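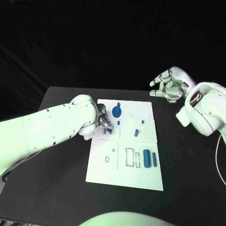
Sick days are harder to manage with diabetes than most people expect, and a cold or a stomach bug can push your blood sugar up even when you are hardly eating. The time to get ready is before you feel unwell. A single white sheet ruled into panels, like the one on the dark tabletop, is a good layout for a sick day plan. Use one panel for your medicines and doses, one for phone numbers, one for what you can eat and drink, and one for the readings that mean you should call someone. Stick it inside the pantry door or wherever you keep your meter.

Nomvula Nkuna, one of the diabetes educators at the Fogh clinic, went through sick day plans at the March meeting. Her main point was that people on insulin should not stop taking it because they are off their food. When you are fighting an infection, your body releases hormones that raise blood sugar, and you may need more insulin than usual. How much more is something to work out with your own doctor or educator and write on the plan.

Tablets are a different matter. Some need to be paused if you are vomiting or have diarrhoea, including metformin and the group known as SGLT2 inhibitors. Ask your doctor or pharmacist which of yours are on that list. Have them mark it on the plan, as the names on the box and the names on the script do not always match.

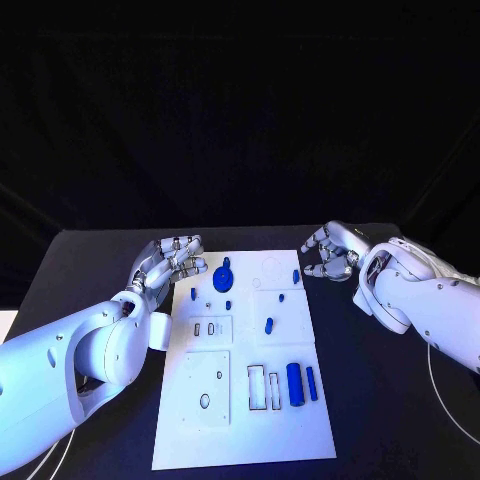 Check your blood sugar more often than you normally would, every two to four hours if you are on insulin, and overnight as well if you are really crook. People with type 1 should also check for ketones. Strips have a use-by date and most of us have a tub at the back of the cupboard that is well past it.

Drink something every hour. If your readings are high, go for water, broth or diet soft drink. If they are low, or you can't keep a meal down, have small sips of ordinary lemonade or juice, or suck on an icy pole. Jelly is fine too - the normal kind, not the diet one.

Get medical help if you keep vomiting, if you are drowsy or confused, if you are breathing fast, if your ketones are raised, or if your sugar stays high after extra insulin. Don't drive yourself. Lærke Mogensen asked at the meeting whether it was all right to wait until morning, and Nomvula's answer was no, ring straight away.

Blank plans are at the front desk, and Bradley Ashworth can post one out if you leave your address with him. Bring the filled-in plan to your next appointment so it can be checked. If your medicines have changed since you last wrote one, start a new sheet and throw the old one out.

The Clekent walking group is still meeting at the oval gate, and new members are welcome. Chepkoech Gachanja has the details.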